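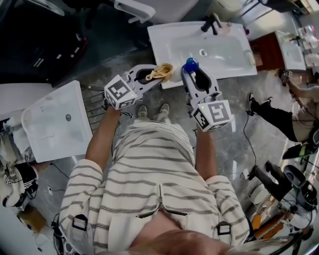 Maihi Textile Reuse Program
Progress report to the Lerport Fund, second reporting period
Prepared by Rangi Henare, program coordinator

Summary of the period

Sorting capacity at the Jenetti depot reached its planned level in June. A total of 1,296 garments were received, weighed and graded. Knitwear and light tops made up the largest share. Denim intake was below the estimate in the original application, and the collection route has been changed to include the Zukgate stops on Tuesday mornings.

Grading and labeling

Garments are graded on fabric condition first, then seams, then fastenings. Grade 1 items go to the resale rail, Grade 2 to the mending bench, and Grade 3 to fiber recovery. Nearly 40 percent of items were placed in Grade 2, against a forecast of 25. Most of these had failed hems or loose side seams. Zipper replacement takes longer than budgeted and is now logged as a separate task.
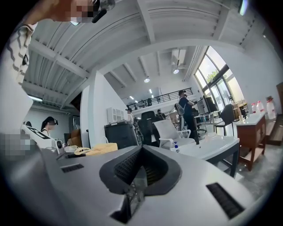

Pattern codes were added to the intake sheet during the period. The earlier sheet recorded color and fabric only, and the resale partner could not match stock to orders from it. Keegan Harawira revised the codes so that direction and line type are entered separately. A white shirt with black wavy horizontal stripes, like the one at the left here, is entered as W/B, horizontal, wavy; under the old sheet it would have been entered as white. Straight and wavy stripes are priced the same but hang in different sections. Checks and florals still share one code, and this will be split in the next revision.

Equipment

The second platform scale was delivered and calibrated. The steam press is in use 5 days a week. One industrial sewing machine is out of service pending a replacement feed dog, and work has been moved to the two domestic machines, with some loss of speed on heavy fabrics.

Variances

Transport costs were 7 percent over budget as a result of the route change. Thread and fastenings were under budget. No transfer between budget lines is requested at this stage.

Next period

Split the check and floral codes. Return the industrial machine to service. Complete the fiber recovery trial and report yield by weight. Submit the revised intake sheet to the Fund with the next claim.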